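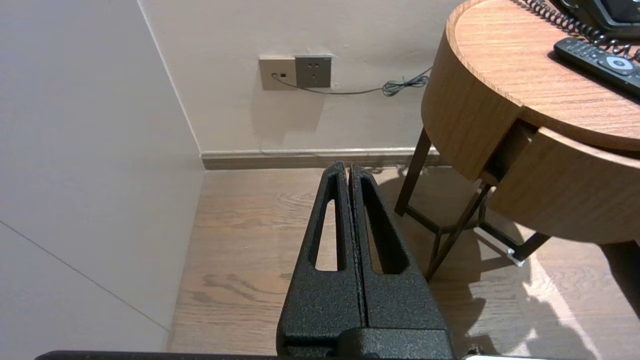 Fig. 1. Floorboards in the corner of a room.

Old Wooden Floors: Notes for Session Two
Brindwood Evening Courses, Home Repairs for Beginners

Welcome back, and thank you for bearing with the heating last time. These notes cover what we'll get through this evening, plus a few bits I always mean to say and then run out of time for. Please scribble all over them.

Start with your ears
Before you buy anything at all, take your shoes off and walk slowly over the whole floor. Go along the walls first and then across the middle, and mark each creak with a scrap of masking tape. A creak is usually two pieces of timber rubbing together, or a board sliding up and down on a nail that has lost its grip. If a large patch bounces under you then the trouble may be in the joists, and that is a job for a proper builder – we shan't be tackling joists on this course, much as some of you would like to!

Corners and edges
I have a soft spot for corners. They get the least wear, so they often show you what the boards looked like before all those feet and sofas went over them. They are also where old polish builds up, where the big sander won't reach, and where damp from an outside wall tends to show itself first. Press gently with a blunt screwdriver. Sound wood resists, and if the tip sinks in easily, stop there and find out where the water is coming from before you think about the finish.

Gaps
Boards shrink and swell with the seasons, so a gap you can get a coin into in winter may have nearly closed by July. Live with them for a year if you can. For narrow ones, a flexible filler is fine. For wider ones, cut thin slips of wood, glue one side only, tap them in and plane them level once the glue has set.

Loose boards
Screws hold better than nails and can be taken out again, which your electrician will thank you for. Check for pipes and cables first, every single time. Drill a pilot hole, countersink it, and set the screw head just below the surface. Punch down any old nail heads while you are on your knees anyway.

Sanding
Work through your grades in order, finishing at 80 or a little finer, and don't be tempted to skip one. Hoover between each. Wear a mask, open the windows, and empty the dust bag outdoors before you break for lunch, as a full bag of fine dust can heat up and catch fire. Very old paint may contain lead, so test it before any sanding is done.

Worked example: the Bastance cottage
We shall use this one for the costing exercise. Boards, filler and screws came to £243, hire of the sander and edger to £174, and the quote for having it all done was £900. Work out the saving, then decide what your own weekend is worth to you.

For next time
Bring your creak map, however messy, and a rough sketch of the room with its measurements. We'll be in the Mugo Room again, up the back stairs, and we'll be comparing oil, wax and varnish on offcuts.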